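Stemerow gripper comparison, simulated tabletop set

README, maintained by Bendik Wallin

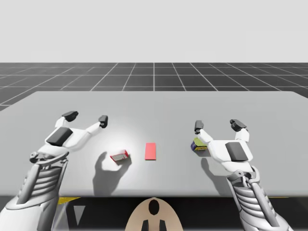 Start of a trial, two-finger hands open, three objects on the table.

What this is

Simulated two-arm pick trials comparing two controllers, Nodavo and Uchida, on the same arms and the same two-finger grippers. 400 trials per controller. The task is to pick up a named object and hold it clear of the table for the length of the timer.

What it is not

Evidence that either controller works on hardware. I have heard these numbers quoted that way and would like it to stop. Contact friction in the simulator was tuned until the small boxes stopped sliding out of the fingers, which flatters both controllers and probably flatters Nodavo more. It squeezes late.

Objects

Two small printed boxes and a flat red block. The block is thin and lies flat, so a straight-down grasp has very little to hold. Most failures are on the block. If you report one average over all objects, you are mostly reporting how often the block came up.

Known problems

Trial 37 is a duplicate of trial 20 in the Nodavo folder. Drop one.
The success flag only checks object height at the end of the timer. A box wedged between a finger and the other arm counts as a success. Watch the replays before you believe the flag.
Lighting is fixed, with the gripper shadows falling toward the viewer. Anything trained on these images may well be learning the shadows.
Trial 1897 is a typo in the index for 189. It has no file.
Driluvard claims its scoring script reads this format. It ran for me once, in January, and gave a different total the second time. I don't use it.

Files

One folder per controller, one subfolder per trial: joint positions, finger opening, rendered images, flag. Finger opening is the commanded value. Measured opening was not saved.

Questions and corrections go to Bendik. Please include the trial number.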